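El taller sobre moqueta: galería

Hace 11 meses que trasladamos el taller de Hereo a la primera planta del edificio Odoi. Es una sala de oficina con moqueta gris, y al principio teníamos muchas dudas. Ahora nos hemos acostumbrado y queremos enseñar cómo la usamos.

Las mesas de acero inoxidable vienen de una cocina que cerró en marzo. Pagamos 90 euros por cada una, con el transporte incluido. Son fáciles de limpiar, aunque la superficie brilla mucho y a veces cansa la vista. Las mesas blancas ya estaban en la sala y las aprovechamos.
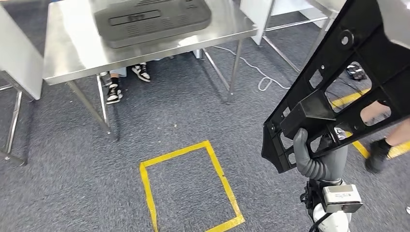
La cinta amarilla del suelo fue idea de los compañeros de Omia. Cada rectángulo marca una zona que debe quedar libre — no se dejan allí cajas ni mochilas. Sobre moqueta la cinta se despega con facilidad y la cambiamos cada cinco semanas. Probamos también la pintura lavable, pero el resultado fue muy feo.

Para los cables todavía buscamos una solución mejor. En la sala Jolum, al otro lado del pasillo, usan canaletas planas, y nos gustaría instalar las mismas antes del verano.

Las próximas fotos las pondremos en esta misma página.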